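# 零点

普鲁滕水库的验潮井建在坝肩往上游一百四十九米处,井口有一间砖房,门朝北开。叫它验潮井是沿用旧称,水库没有潮。井里有一只浮子,一根钢索,一个平衡锤,钢索绕过一只轮子,轮子带动记录仪的笔。纸筒每周转一圈,每到星期日换纸。

希沃特·图法在二月到站。调令上写的职务是水位资料复核员,任务是查清近十一年的水位序列为什么与下游泽恩盖特断面的流量对不上。差值不大,平均七十四毫米,方向固定:普鲁滕报的水位总是偏高。

站上的前任姓卡尔沃,已经退休,住在坝下的镇子里。他留下了二十九本观测簿,按年份排在铁皮柜里,脊上用蓝墨水写着起止月份。希沃特先看簿子,后看仪器。顺序是她自己定的。仪器会给人先入之见。

簿子的格式前后一致。每日两次人工读数,早八点,晚八点,读的是井壁上的瓷质水尺。旁边一栏抄记录仪读数,再旁边一栏是两者之差,备注栏多数空着。差值在正负五毫米以内摆动,没有趋势。这说明浮子和水尺彼此一致。它说明不了水尺本身是否正确。

水尺的正确与否取决于零点高程。零点高程由水准测量从基点引来,基点是岸上一块埋入基岩的铜标。规程要求零点每年校测一次,校测成果单独装订。她在铁皮柜底层找到了那一册,册子只有前半本写了字。最后一次校测之后,每年的成果页上都写着“同上年”。

字迹是卡尔沃的。

她把册子放回原处,记下页码,然后去井房看水尺。水尺分三段,搪瓷面,铜螺钉固定。中段和下段之间的接缝比上面的接缝宽,宽出一枚硬币的厚度。接缝以下的搪瓷颜色较新。她用手电照螺钉,下段四枚螺钉的槽口是十字的,其余都是一字的。

下段换过。换的时候没有重测零点。

这个结论能解释差值的存在,解释不了差值的大小。接缝只宽出不到两毫米,七十四毫米还剩七十多没有着落。她在笔记本上写下“接缝”,在后面打了一个括号,里面写“不足”。

晚上她用站里的电台向流域办公室报了平安。值班员问进度,她说在看簿子。值班员问还要多久,她说要看铜标在不在。

铜标在。它埋在坝肩背后的一片矮灌木里,上面盖着混凝土护盖,护盖上铸着编号。盖子掀开以后,标头完好,半球面没有磕碰。她架好水准仪,从铜标起测,经四个转点到井口,再用悬挂钢尺下到水尺。往测一遍,返测一遍,闭合差一点二毫米,合格。算出的零点高程与册子上写的相差七毫米。

七毫米。括号里的“不足”仍然成立。

第二天她重测,换了路线,结果相同。

她开始怀疑铜标。铜标如果整体下沉,以它为起点的测量会带着同样的误差。下沉不会在闭合差里露面。唯一的办法是从更远的基点引测,最近的一个在邦达尔垭口,距离十九公里,中间要跨一条沟。她向流域办公室申请了一名持尺员和一台车。办公室批了车,没有批人。

持尺员是卡尔沃。

她去镇上找他,原本是想问那几页“同上年”。卡尔沃在院子里修一只水泵,听她说完来意,把手擦干净,问她水准尺是因瓦的还是木的。她说因瓦的。他说那就可以去。

引测用了九天。卡尔沃扶尺很稳,气泡始终居中,风大的时候他会自己加两根撑杆。他们之间的谈话限于读数、转点位置和午饭时间。第三天过沟,视线太长,改用对向观测,各测十二个测回。第六天下雨,没有出工,两个人坐在车里核对手簿,卡尔沃查出她有一处把后尺和前尺写反了。她改过来,签了字,他也签了字。

成果在第九天傍晚算出。铜标比档案高程低六十七毫米。

六十七加七等于七十四。

希沃特把算稿推到他面前。卡尔沃从上到下看了一遍,用铅笔在两个数字下面各画了一道线。

“基岩,”他说,“埋标的时候说是基岩。”

“谁说的?”

“打孔的人。钻下去一米多,钻不动了,就说到了。”他把铅笔放下,“可能是一块大石头。”

“您写了很多年同上年。”

“头几年测了,每年都一样。后来想,测它也是从那个标起,测出来还是一样。”

“下段水尺换的时候呢?”

“那次应该测。”

她把这句话记进了笔记本。没有加评语。

此后的工作是改正历史序列。七毫米属于水尺,从更换下段那天起生效,日期可以从领料单上查到。六十七毫米属于铜标,何时开始、是否匀速,都没有记录。普鲁滕蓄水以后坝肩荷载有变化,沉降多半在最初几年较快,但“多半”不能写进改正表。 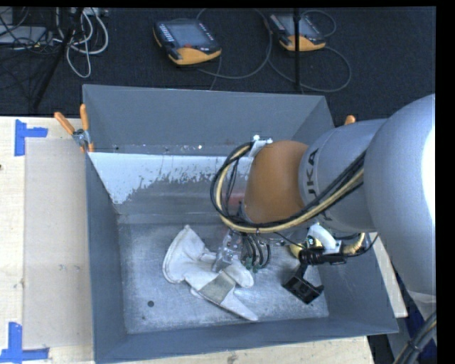 沉降曲线需要边界条件,而库岸唯一还保留着历年水位痕迹的地方是旧取水口的消力槽。流域办公室把消力槽的检修资料调来,文件夹里夹着一张照片,她看了一会儿才放到一边。照片里一只灰色的大金属箱敞着口放在木台面上,箱壁向内收,远侧下半截的斜板上有一片发白的浅蓝,左边垂得最低,收成一个尖,下缘参差,带着斑点,再往下才是磨旧的深灰。她想到的是槽壁上的水垢。水垢的边缘也不会是一条直线,浪、风和蒸发会把它拉散,任何从这样的边缘上读出来的高程,误差都以厘米计。她据此在方案里给痕迹法定了上限:只用来判断沉降的先后,不用来定量。

消力槽的槽壁上共有几道可以辨认的水垢带,最宽的一道对应蓄水后第一个丰水年。卡尔沃记得那一年。他说水到过检修梯的第三级,他在那一级上刻过一道。

“刻痕还在吗?”

“梯子是铁的,应该在。”

梯子锈得厉害,刻痕在。他们用钢丝刷清出一道横线,长约一指,两端深,中间浅。刻痕是独立于铜标的,梯子锚在取水塔的混凝土里,取水塔建在另一侧岸坡,邦达尔的引测支线可以直接连过去。连过去以后,刻痕有了真高程。把它与当年簿子上的最高水位相比,簿子高出三十八毫米。

也就是说,蓄水后第一个丰水年,铜标已经沉了三十八毫米。

一个点定不了曲线。加上埋标时的零和今天的六十七,一共三个点。三个点可以定一条指数衰减曲线,前提是承认它是指数衰减。希沃特在说明里写了这个前提,写了它的理由,也写了它没有得到检验。曲线在近十一年里几乎是平的,每年的变化小于读数误差,所以对流域办公室交给她的那个问题,答案不受前提影响:差值是常数,扣除即可。受影响的是更早的年份,那些年份目前没有人问起。

她还是把早年的改正值算了出来,列在附表里,每个数字后面注明不确定度。附表比正文长。

报告寄出之前,她请卡尔沃看一遍。他看得很慢,看到“零点校测中断”一节时停下来,问能不能加一句。

“加什么?”

“加上校测中断由观测员本人决定,没有请示。”

“现在的写法是原因不明。”

“原因是明的。”

她加了。他在旁边签了字,和在手簿上改错时签得一样,姓在前,字小,最后一笔压得较重。

新基点选在取水塔一侧,钻孔取了芯,芯样完整,连续三米是花岗岩。旧铜标没有拔,护盖上加铸了“停用”二字。水尺的下段拆下来,按新零点重新装过,四枚十字螺钉换成了一字的。这一项规程里没有要求,是卡尔沃带来的螺钉,他说家里正好有一盒。

星期日换纸。希沃特取下旧纸,在纸头写上起止时刻,装上新纸,把笔尖对到时间线上,放下压杆。人工读数与记录仪相差两毫米,在允许范围内。她在簿子里写下两个数和它们的差,备注栏写:零点高程自本日八时起采用新值。

第二十九本到这里还剩四页。她没有换新簿,接着往下写。

流域办公室的回电在当天下午。值班员说报告收到,序列改正通过,泽恩盖特断面对上了。他又问附表里那些早年的数字是做什么用的。

“备查。”她说。

“有人要查吗?”

“没有。”

值班员在那边记了一会儿,然后问晚八点的水位。她看了一眼钟,说还没有到八点。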